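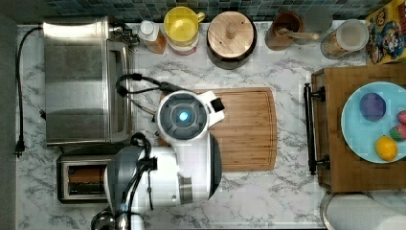

Stellano
Conta institucional – Serviço de Recolha e Reutilização de Equipamentos, Jurkolia

A partir de outubro, o serviço de recolha de pequenos equipamentos elétricos passa a abranger todas as freguesias de Jurkolia. Neste fio reunimos as regras aplicáveis aos agregados domésticos. As empresas e os estabelecimentos de restauração dispõem de regulamento próprio, disponível nos balcões.

São aceites os equipamentos de uso doméstico que funcionem a corrente, a pilhas ou a bateria e cuja maior dimensão não ultrapasse 60 centímetros. Um forno de bancada e uma torradeira, como os da fotografia, pertencem a esta categoria. O mesmo se aplica a ferros de engomar, secadores de cabelo, varinhas mágicas, rádios e candeeiros de mesa.

Frigoríficos, máquinas de lavar, placas e fornos de encastrar continuam a seguir o circuito dos grandes eletrodomésticos, com marcação prévia. Não devem ser deixados junto aos contentores, mesmo que por poucas horas.

A rede conta com 142 pontos de entrega. A maioria encontra-se em mercados, escolas e juntas de freguesia. Os contentores mais pequenos, instalados em átrios de edifícios públicos, destinam-se apenas a telemóveis, carregadores, comandos e objetos de volume semelhante.

O contentor do mercado de Phùng muda de lugar. Estava junto à entrada das cargas e passa para a galeria lateral, ao lado dos lavabos. O acesso faz-se durante o horário do mercado, até às 19h00.

A entrega é gratuita e não exige fatura de compra. Também não é necessário que o equipamento venha na embalagem original. As caixas de cartão devem ser espalmadas e depositadas no ecoponto azul, e as proteções de esferovite no amarelo.

Preparação do equipamento antes da entrega: desligar da tomada e deixar arrefecer por completo. Nas torradeiras, abrir a gaveta inferior e retirar as migalhas. Nos fornos de bancada, retirar grelhas e tabuleiros e limpar a gordura mais espessa com papel. Não se pede uma limpeza completa.

Grelhas e tabuleiros metálicos podem seguir com o aparelho, desde que atados ou dentro de um saco. Soltos no contentor, danificam os outros equipamentos e já obrigaram a substituir duas tampas este ano.

O cabo de alimentação não deve ser cortado. Um equipamento sem cabo fica, na prática, excluído da triagem para reparação, ainda que o resto esteja em condições. Basta enrolá-lo sem apertar e prendê-lo com um elástico ou um pedaço de cordel.

As pilhas retiram-se e entregam-se à parte, no pilhão. Quando a bateria está integrada e não sai sem ferramenta, o aparelho entrega-se tal como está. Se a bateria estiver inchada, deformada ou com sinais de fuga, pedimos que não utilize o contentor e se dirija a um balcão com atendimento.

As lâmpadas e as cafeteiras com resistência partida têm recipientes próprios nos balcões. Os termómetros de mercúrio não são recebidos por este serviço – devem ser entregues na unidade de resíduos perigosos.

Sobre o destino dos equipamentos. Todo o material é pesado e separado no armazém de Driltutness. O que apresenta possibilidade de reparação é encaminhado para a oficina. O restante segue para desmontagem, onde se separam metais, plásticos, vidro e placas eletrónicas.

No último semestre deram entrada na oficina cerca de 400 aparelhos. As avarias mais frequentes nas torradeiras dizem respeito ao eletroíman que mantém a alavanca em baixo. Nos fornos de bancada, predominam os termóstatos e os temporizadores mecânicos. São reparações de custo moderado quando existe peça compatível.

A falta de peças é, de longe, o principal motivo de recusa. Por essa razão, a oficina conserva botões, pés de borracha, resistências e puxadores de aparelhos desmontados. Quem procure uma peça pode apresentar o pedido por escrito, indicando a marca, o modelo e, se possível, a referência inscrita na chapa de características.

A chapa encontra-se habitualmente na base ou na face posterior do aparelho. Convém fotografá-la antes de se deslocar ao balcão. Pedidos sem modelo identificado não podem ser tratados.

Os aparelhos reparados passam por ensaio de isolamento e de continuidade de terra antes de saírem da oficina. São depois entregues a famílias sinalizadas pelos serviços sociais ou colocados à venda na loja de Driltutness, com garantia indicada no talão.

Temos recebido perguntas sobre a devolução de aparelhos entregues por engano. Uma vez depositado no contentor, o equipamento não pode ser recuperado no local. Deve ser contactado o armazém no próprio dia, com indicação do ponto de entrega e da hora aproximada. A devolução depende da data da recolha seguinte e não pode ser garantida.

Recordamos que os dados pessoais guardados em telemóveis, tabletes e discos devem ser apagados pelo titular antes da entrega. Nos balcões é possível solicitar a destruição do suporte na presença do próprio – serviço sujeito a marcação e limitado a 2 equipamentos por pessoa.

Para pessoas com mobilidade reduzida mantém-se a recolha ao domicílio. O pedido faz-se por telefone ou na junta de freguesia, e a equipa confirma na véspera, depois das 17h00. Os equipamentos devem estar à entrada da habitação. A equipa não está autorizada a desligar aparelhos nem a desmontar prateleiras ou armários.

Os condomínios interessados em receber um contentor temporário podem candidatar-se até ao final do mês. É necessária a ata em que a assembleia autoriza a colocação, bem como uma planta simples do espaço. Garagens com inclinação superior à indicada no formulário ficam excluídas.

Correção à publicação desta manhã: o balcão de Phùng encerra para almoço entre as 12h30 e as 13h30, e não entre as 13h00 e as 14h00, como inicialmente indicado. Os restantes horários estão corretos.

A lista completa dos pontos de entrega está afixada nas juntas de freguesia e na página da Stellano, na secção Recolha. Reclamações e pedidos de esclarecimento devem ser enviados pelo formulário, e não por mensagem privada nesta rede.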